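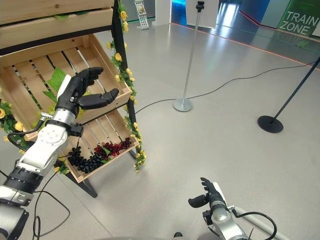 Crate Displays: Gallery

Muvineck builds and dresses produce displays for farm shops, small grocers and showrooms. This page covers the crate stands, which come with a black metal frame and three wooden crates set at an angle. The stands can be bought bare or with artificial fruit and flowers. Page updated 4 June 2025.

Three-crate stand
Light wood with a natural finish and slatted crates. The crates tip forward so the contents face the customer. Dressed with black and red grapes in the bottom crate and yellow roses on the frame.

Grapes
Sold by the bunch. The large black-purple bunch has a gloss finish. The deep red bunch is smaller and fits beside it or behind it. Wipe with a damp cloth and keep out of direct sun.

Rose garland
Yellow roses with green leaves. Wind it up one post from the bottom and leave the tail hanging. Green florist wire holds it in place. One garland is 120 inches long and can be cut.

Loose greenery
Bright green leaves for filling a crate that has no fruit in it yet. Push the stems down between the slats.

Rainer range
Same frame, darker stain. Ships flat. Assembly takes two people and a hex key, which is in the box.

Jendano range
Single crates without a frame, for counters and window ledges. Item 281 is the shallow one and item 171 is the deep one. Both stack.

Grulline farm shop
Nine stands along the back wall, dressed by Notburga Mayrhofer. She used lemons and pears in the upper crates and grapes in the lower ones. The shop changes over to apples and squash in August.

Stock and orders
We keep up to 4,000 pieces of artificial fruit in the warehouse. Grapes and lemons usually ship the next working day. Peaches are on back order. Stands are made to order and take three weeks. For a dressed stand, send us the color you want for the garland and a photo of the wall it will go against.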